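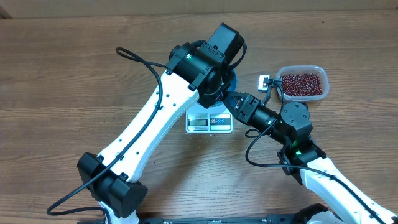 Why do home bakers get different loaves from the same recipe?
Mostly it comes down to how they measure flour. A cup is a volume, and flour packs down.

For this project I asked people on the Kikance baking forum to fill one cup with flour, weigh it, and send me the number. I got 578 usable replies and 6 long messages about why cups are a disgrace. Those went in the appendix.

The heaviest cups came from people who dip and press. The lightest came from people who sift first, and who wanted me to know it.

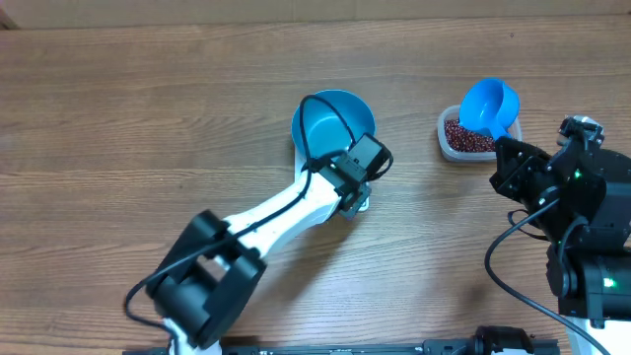

I then baked the Erard white loaf 2 ways, once with a heavy cup and once with a light one. The heavy loaf was dense enough to serve as a doorstop - my roommate ate it anyway. The light one spread sideways and stuck to the pan.

My advisor, Ngozi Wike, asked whether oven temperature might also matter. It might. I had one oven, with a dial worn blank, so this section is short.

Next term I would like to repeat the survey with sugar, which packs less and starts fewer arguments.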